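Help wanted: evening operators and one part-time builder for a two-arm folding robot

Posted by Heather Guthrie, Dalgleish shared workshop

We are a small group of members at Dalgleish building a pair of robot arms that fold laundry. The project is called Pasta, after the state of the wiring in the first version. We have a working table, two arms, and a growing set of recorded folds. What we need now is more hands, and people who don't all fold a shirt the same way.

There are two ways to join. One is paid hourly, the other is a part-time paid role that runs through April. You can apply for both.

About the build

The arms are printed in the workshop, mostly in blue because that is the filament we bought in bulk. Each one has a gripper and a small camera at the wrist. An operator moves a matching pair of hand controllers, which we call Mekis, and the arms on the table copy the motion. The cameras and joint positions are saved by our recording program, Cotix. Later we train on those recordings and see what the arms can do without a person driving.

We have 1034 recordings so far. Of those, 557 are good enough to train on. The rest have dropped frames, a loose servo wire, or a fold that was given up halfway. Towels are in decent shape. Shirts are where we are short, mainly ones that start out crumpled between the two arms.
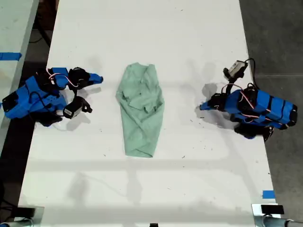
Role 1: Operator

You sit at the Mekis and fold garments with the arms. A session is 90 minutes with a break in the middle. Most people are slow on the first evening and comfortable by the second. You will:

- start each recording, fold the garment, and stop the recording
- mark the recording as good or bad, with a short note if it is bad
- mess up the garment again before the next one
- wipe down the table at the end of the session

You do not need any background in robotics or programming. You do need steady hands, reasonable patience, and the ability to sit fairly still. Left-handed people are very welcome, as all of our current operators are right-handed. You must be 18 or older.

Pay is $30 per session, paid at the end of the month. We ask for at least one session a week.

Role 2: Part-time builder

This one is for somebody who likes fixing things. The arms wear out. Servos lose their zero, printed links crack at the screw holes, and the cables on the wrists get pulled every time a joint goes past where it should. You will:

- print and swap links and gripper tips
- replace and recalibrate servos
- reroute the wrist wiring so it stops catching
- check the table clamps and camera angles before each evening session
- keep the parts list current

You should have put together something with motors before, whether that was a kit, a printer, or a school project. Soldering is useful. Some Python is useful too, but we can show you the few commands you need. Expect two evenings a week. Pay is by the hour and depends on experience – tell us what you would want.

Where and when

Sessions are in the back bay at Dalgleish, evenings only, starting at 6:30. Wednesday is the busiest night and the one we most need covered. The floor is bare concrete and the bay gets cold, so bring a sweater. There is bike storage inside and street parking out front. You do not have to be a workshop member, and the role does not include membership.

What we record

The cameras point at the table. Your hands or sleeves may show up when you reset a garment, but we do not record sound. We plan to share the recordings with other hobby builders, and you will be asked to sign a one-page form agreeing to that before your first session.

How to apply

Leave a note for Heather at the Dalgleish front desk, or use the contact form on the workshop page and put "Pasta" in the subject line. Say which role you want, which evenings you are free, and for the builder role, a few lines on something you have made or repaired. Photos are fine, a résumé is optional. Operators can come in for a short trial before deciding.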